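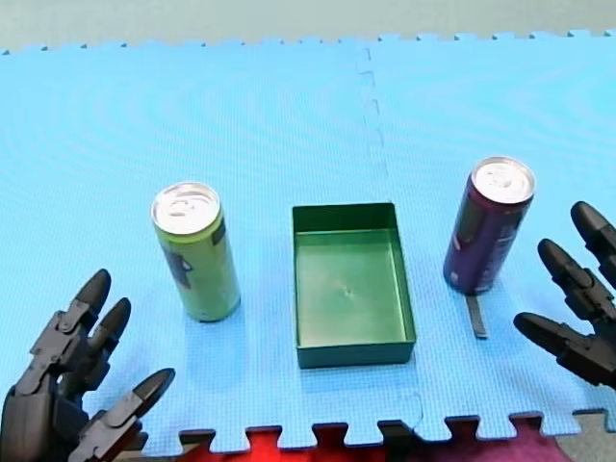
4.2 The bench and the wrists

The rig was built in a shared workshop at Tititholm, on terms best summed up as "until the pottery people need the corner". Everything therefore had to come apart quickly and go back together in the same place, and the second of these took most of our time. The floor tiles were the cheapest the supplier had. Their one technical merit is that a dropped can does not wake the people next door.

The hands and the arms were bought separately, and their makers had plainly never met. Hiếu Hứa drew a part to join them on the first evening and then went on drawing it until August. We kept the eighth version. The seven before it failed at the neck, where the layers of the print parted whenever the hand was asked to turn and squeeze at once. Version eight is thicker there and a good deal uglier. 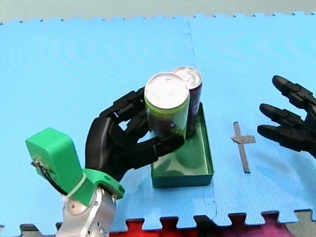
Cable routing was the fault we took least seriously and paid for most. In the first 254 trials a loose lead caught on the wrist often enough that we began to think of it as a feature of the task. A slip ring would be the proper cure, and we priced one, and then we bought zip ties. As Figure 2 shows, the lead now runs down the side of the green adapter, and a white tie goes round the narrow neck close to the metal joint. The fix weighs almost nothing and can be undone with side cutters, a tool the workshop does own. The cross of grey tape on the mat is held to the same standard of engineering.

Each trial asks for drink cans to be put upright in the tray. Trials were started by hand from a laptop running Zitska, our scheduling script, which logs the joint angles and the motor currents and has twice logged nothing at all with every sign of confidence. Those two runs were left out. The full set comes to 548 trials, all made with the same wrist parts.

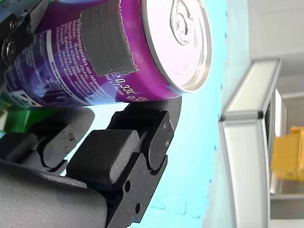
Why not print the adapter in a stronger material?
The workshop printer, a much-mended Novley, cannot hold a steady enough heat for one, so we changed the shape instead.

A machined part would settle the matter, and the drawing is ready for anyone with a mill and some patience. Until then we keep a spare adapter in the drawer under the bench - printed on the same machine, from the same reel - and check the neck for cracks before each session with a fingernail. Section 4.3 deals with the grip settings, which were also arrived at by breaking things.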